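3　容器颜色与进食量：对既有证据的再检视

3.1　问题的由来

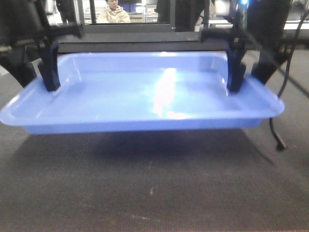

近年来，关于餐具与食盘颜色影响进食量的说法流传甚广，从营养科普读物到食堂管理手册，几乎都能见到“蓝色抑制食欲”这一句。它通常不带出处，偶尔带出处时，所引文献又往往只是另一篇综述。我们最初并不打算专门讨论这个问题，只是在设计集体供餐研究的测量方案时，需要决定托盘颜色是否应当作为协变量纳入模型。翻检文献之后，我们认为现有证据远不足以支持目前通行的表述，因此单列一节。

需要先说明的是，我们并不认为颜色对进食行为毫无作用。颜色会影响人对食物新鲜程度、温度乃至甜度的判断，这一点有相当数量的感官实验支持。我们怀疑的是从“判断”到“吃下去多少”这一步推论。问卷上把一份米饭评得“不太诱人”，与在食堂里少吃半碗，是两种不同的行为，其间隔着饥饿程度、用餐时限、同伴、价格以及是否允许剩饭等一系列因素。已有文献在讨论部分常把两者混为一谈，摘要部分则干脆只保留后者。

3.2　常被引用的三类证据

第一类是实验室中的单餐比较。受试者被随机分配到不同颜色的盘子前，吃同一种零食或主食，研究者称量剩余量。这类设计的优点是清楚，缺点也同样清楚：受试者知道自己在参加实验，多半也猜得到实验与吃有关。更麻烦的是样本量。我们所见的此类报告中，每组人数以30人上下者居多，而进食量本身的个体差异极大，同一个人在不同日子里的差异也不小。在这样的噪声水平下，能够达到显著的效应必然是被高估的效应；达不到显著的那些，则很可能没有发表。

第二类是供餐现场的前后对照。典型做法是某食堂更换了一批餐具，研究者比较更换前后的人均剩余量。常被援引的Maltia院区报告即属此类。该报告称，院区在10月将白色托盘换为浅蓝色托盘，此后人均主食摄入下降。然而同一份报告的附录提到，新托盘的规格与旧托盘并不一致，边沿更宽，可用底面相应变小；同月食堂的主食供应方式也由自取改为定量分装。换言之，三件事同时发生，而正文把结果归给了其中最容易写进标题的那一件。我们曾设想利用附录中的分日数据重新估计，但附录只给出周均值，也没有逐日的就餐人数，这一想法只好作罢。

第三类是厂商资料。Brondar在产品手册中把浅蓝色系列列为“适合体重管理场所”的推荐款，引注为内部测试。手册没有给出测试的样本构成、菜单与统计方法，我们去函询问，得到的答复是资料不对外提供。我们不认为这能算作证据，提及它是由于若干综述确实将其与前两类并列，计入“支持性研究”的数目之中。

3.3　形状、面积与反光：几个被忽略的混杂因素

把颜色单独拿出来操纵，比一般设想的要困难。塑料容器的颜色差异常常伴随着材质批次、表面光泽和厚度的差异。浅色光面制品在顶灯之下容易出现明显的高光，哑光制品则没有，而高光是否改变了食物与背景之间的对比度，目前没有一项研究加以控制。如果抑制进食的作用来自对比度，那么起作用的是食物与容器的组合，单说容器是什么颜色意义不大：白粥放在浅蓝色托盘里，与番茄炒蛋放在同一只托盘里，对比关系完全不同。已有研究极少报告所用食物的颜色，更少在分析中使用它。

容器的深浅与边沿同样值得注意。宽而浅的容器中，同样重量的食物铺开后显得更多，用餐者自行盛取时可能因此提前停手；外翻的边沿则会使容器整体看上去更大，从而可能产生相反的作用。这两种解释方向不同，事后总能挑出一种来配合结果。我们在Parisi与Flurkovar两处供餐点做预调查时，发现两地都在混用不同规格的托盘，登记表上却只有“大”“小”两档，颜色一栏则由值班人员凭印象填写，同一批托盘在不同班次的记录里既有“浅蓝”，也有“灰”，还有“白”。若以这样的登记数据去检验颜色效应，无论得到什么结果，恐怕都不宜解释。

光照也是一个问题。食堂靠窗与靠里的座位照度相差很大，冷白灯管与暖色灯管之下，同一只托盘的观感几乎不像同一种颜色。多数报告对照明条件只写“室内正常照明”。我们不清楚正常指的是什么。

3.4　再分析

为了对可能的效应大小有一个大致的把握，我们利用两处供餐点预调查期间的称重记录做了一次简单的再分析。可用记录共883份，每份对应一人一餐，剔除了托盘规格缺失以及剩余重量大于供应重量的条目。颜色以色卡现场比对重新登记，不采用原登记表中的填写。因变量为主食摄入克数，模型纳入供餐点、餐次、托盘规格与主食种类，并对同一就餐者的重复观测取随机截距。

仅纳入颜色一项时，浅蓝色托盘对应的摄入量低于白色托盘，差异在常用标准下显著。加入托盘规格后，估计值明显缩小，区间跨过零点。再加入主食种类，估计值的符号发生了改变，区间依旧很宽。我们不打算据此声称蓝色使人多吃，正如我们不认为前一个模型说明蓝色使人少吃。比较稳妥的读法是，这批数据无法把颜色与规格分开，而文献中的大多数数据，就其公开的部分来看，情况并不比这更好。

我们另外检查了观察期长度的影响。现有报告的随访普遍很短，有一项仅持续7天。即便更换餐具当周确有变化，也可能只是新鲜感所致，用餐者面对陌生的器具会放慢动作、多看几眼，这种反应未必能维持下去。我们的记录中，有一部分就餐者的观测跨度超过90天，按周次分段后看不出稳定的趋势，各段估计值忽正忽负。由于这部分就餐者多为固定人员，其代表性有限，结果仅供参考。

3.5　关于“无害建议”的说法

有同行在讨论中提出，即使证据薄弱，推荐蓝色餐具也没有什么坏处，成本低，万一有效便是收获。我们对此有所保留。其一，集体供餐单位更换餐具并非没有成本，采购、清洗架的适配以及旧品处置都要花钱，而同样的预算若用于调整菜单或延长用餐时间，效果的证据反而要扎实一些。其二，供餐对象并不都是需要少吃的人。在老年照护与术后恢复场所，摄入不足才是主要的麻烦，如果蓝色真能抑制进食，那么把它作为默认推荐就是有害的；如果它不能，推荐也就没有依据。支持者在前一种场所引用它的效力，在后一种场所又强调它的无害，这两种说法很难同时成立。

顺带一提，照护领域恰有另一组文献主张使用高对比度的彩色餐具来增加认知障碍老人的进食量，其中也包括蓝色。两组文献几乎互不引用。我们逐篇核对参考文献表，未发现任何一篇“抑制”方向的论文讨论过“促进”方向的结果，反之亦然。同一种颜色在两个领域里各自承担相反的作用，各自都有一张看上去相当整齐的效应表。有人会以人群不同来解释，这种可能当然存在，但需要有人把两类人群放进同一项设计里检验，目前还没有看到。

3.6　对后续测量的处理

基于以上考虑，本研究在正式阶段采取以下做法。托盘颜色予以登记，登记方式为色卡比对，由两名登记人员分别完成，不一致者记为缺失。托盘规格改记底面长宽、深度与边沿宽度的实测值，不再使用“大”“小”分档。座位照度在每餐开始时测一次。颜色变量只进入敏感性分析，不进入主模型，也不作为任何结论的依据。分析方案于2024年9月21日定稿，此后未就颜色变量做过改动。

这样处理仍有不足。实测底面尺寸并不能反映食物在托盘中的实际铺展情况，而后者可能才是用餐者据以判断多少的线索；照度每餐只测一次，也捕捉不到傍晚时段自然光的变化。此外，两处供餐点的托盘在使用中磨损程度不一，旧托盘表面发乌，与同色新品已有可辨的差别，我们的色卡间隔不够细，未能区分。读者在阅读第4节的敏感性分析时，应将这些情况一并考虑在内。

图1　浅蓝色塑料托盘，宽浅型，边沿外翻，底面中部偏右可见竖向高光。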